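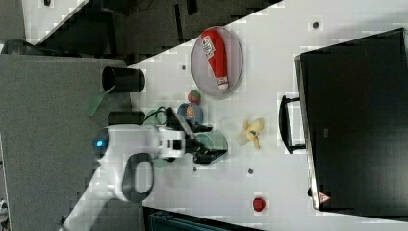 So your kitchen is getting an arm, and you're the one who has to show it where things go. Welcome! I did the same at Callcombe starting in June, after years on the tray line, and my job changed more than I expected. I used to lift and sort all shift. Now I set the table, watch, reset the table and write down what went wrong.

Start with the layout. Pick a few items your line deals with (we use play food, plus a ketchup bottle and a toaster oven) and give each one a home. Put the big stuff down first, so you can see how much open table is left for the arm to work in. Then do the small dishes, and the fruit last. 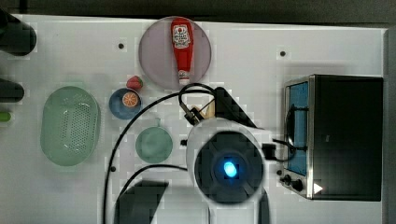 Next, write that layout on a card and keep it at the table. Remo Wallner and I swap every 30 minutes, and before we had cards his "bowl goes by the plate" and mine were two very different places. Ours has 3 columns: item, home, which way it faces. Bottles need that last one!

Now run your picks, one item at a time. Hard, round things are a fine warm-up, but don't stay there all morning. Bring in something soft early and note where the fingers meet it.

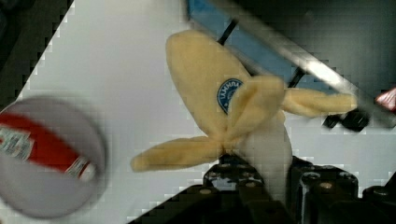
Areti Andreadis wrote in to say that she'd do the soft items before anything else, and that her crew at Balaskas got more out of one hour of that than a week of cups. She also asked who gets paid for the reset time. Good question. We do, at the same rate as line work, but I had to bring it up myself, so ask before you sign on as a table lead.

When a pick goes wrong, stop the arm, wait until it's still, and only then reach in. Put the item back by the card. Don't "help" by nudging it closer (I did this for days and my notes were useless).
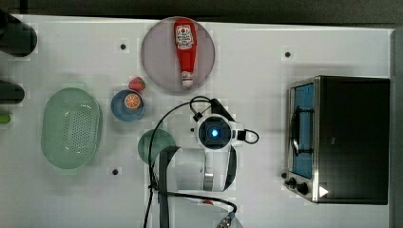

Cetetti Floor Notes, Issue 31

Last step is the log. One line per try: item, try number, what happened, your initials. Keep it short or you'll quit doing it by lunch. If you changed the layout halfway through, draw a line across the page and start a new card. Leave both cards clipped to the log for the next shift.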